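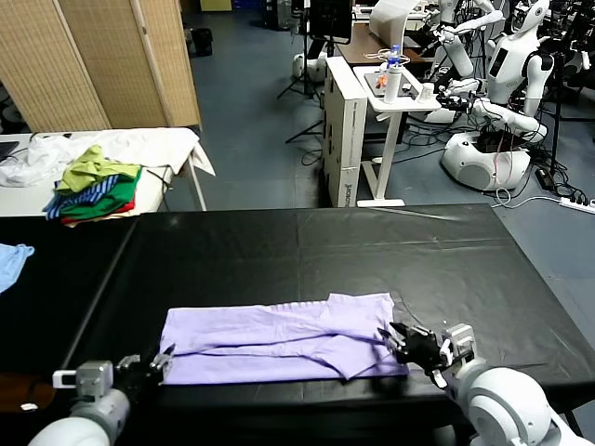

A purple top, partway through being folded.

Hi, and welcome to Drondedine! I started this company at my kitchen table in Trastdale, after nine years in an office where my calendar was so full that I did my real work after dinner. I used to sit in a status call every morning and then write an email saying what I'd said in the call. So I quit (my sister thought I'd lost it) and began helping small firms sort out how they spend their working day.

We're 19 people now, and we've worked with 174 businesses, from bakeries to a freight office that had 263 repeating meetings on its books. That one took us all spring!

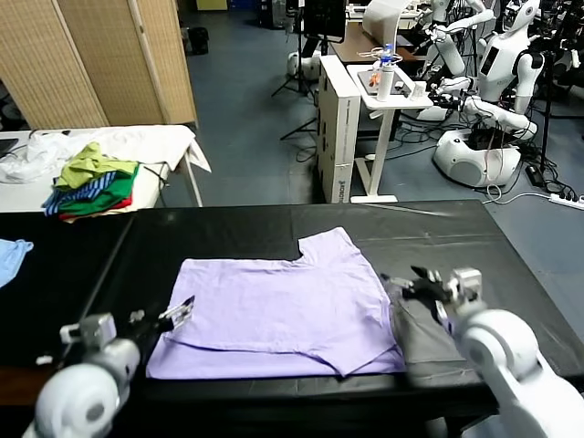
We work a four-day week ourselves, and mornings are for quiet work. Messages can wait until 1 p.m. and the sky hasn't fallen in yet. Our shared planner, Pridora, came out of a project we did with Guerra, a family printing shop down the road, and most of our clients use it these days. It's pretty plain to look at, but it does what we need.

If your week feels like one long meeting, drop us a line. I read every message myself, usually in the afternoon with a very large coffee.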